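3.2 Storage practices and the loss of small play equipment

The second part of the study dealt with what happens to play equipment between sessions. The literature on early childhood settings has a good deal to say about the selection of equipment and very little about where it is put afterwards. Most licensing guidelines in our region require that materials be "accessible" and "in good repair", and leave the rest to the centre. We therefore began without a settled vocabulary, and the terms used below (open storage, closed storage, shared storage) are our own.

Eight centres took part. Five were operated by Sunwood and three by Grudari, and all of them served children between the ages of two and five. The centres differed in floor area, in the age of the building and in whether outdoor equipment was kept under the same roof. Staff at each centre filled in a storage record at closing time throughout December, noting which items had been returned, which had been found elsewhere in the building and which were missing. The last of these records reached us on January 15, 2022. One Grudari centre closed early for the holidays and its record is shorter than the others; we have kept it in the analysis but do not draw on it for the weekly comparisons.

Across all centres, 143 items were reported missing at least once. Of these, 64 were balls of one kind or another, a category that made up a much smaller share of the equipment on the inventories. Puzzle pieces and dress-up accessories followed. Large items, such as tumbling mats and wagons, were never reported missing, although two wagons were recorded as being in the wrong building.

Balls present a particular difficulty in classification. Staff at the Sunwood centres listed them by size, while those at the Grudari centres listed them by the activity they were bought for, so that the same ball could be entered as "small" in one inventory and as "throwing and catching" in another. For the purposes of this paper the two systems were merged, and the revised categories are given in the appendix. Where an entry could not be matched it was left out of the totals. Mixed storage, in which balls of different sizes share one container (Figure 3), was the usual arrangement in both groups of centres.

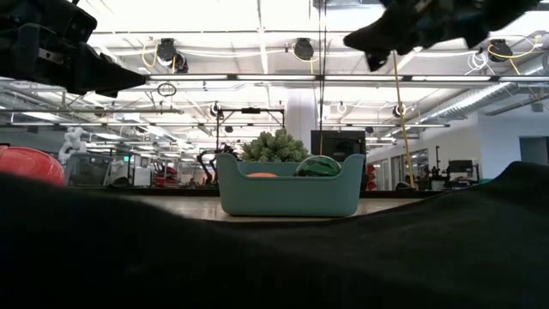
Figure 3. Balls of two sizes stored together in an open plastic bin.

Preben Ladefoged, commenting on a draft of this section, objected that mixed storage and loss should not be read as cause and effect, and that a centre which keeps its balls together may simply be one that uses them more often. We accept the point. The storage records contain no measure of use, and the inventories tell us what a centre owned at the start of the period without indicating how often any of it was taken out. A sign-out sheet was considered at the planning stage and rejected as too great a burden on staff at closing time.

What the records do allow is a comparison between open and closed storage within the same centre. Three of the Sunwood centres used both, usually with open bins in the playroom and lidded boxes in a hallway cupboard. In these centres, more than 75 per cent of the items reported missing had been assigned to open storage. Most were found again within the week, commonly under furniture or in a neighbouring room – a pattern that staff described as familiar and of little concern.

Closed storage had costs of its own. Several educators wrote that children did not ask for equipment they could not see, and that lidded boxes tended to stay shut unless an adult opened them. This agrees with the observations made by Steinar Hviid during the Bikska pilot, in which the contents of a cupboard were moved to low shelves and back again at the midpoint of the study. Labels with a drawing of the contents were tried at one centre and were favourably received, but the period was too short for us to report a result.

We return to the matter of labelling in Section 4, together with the recommendations on inventory wording.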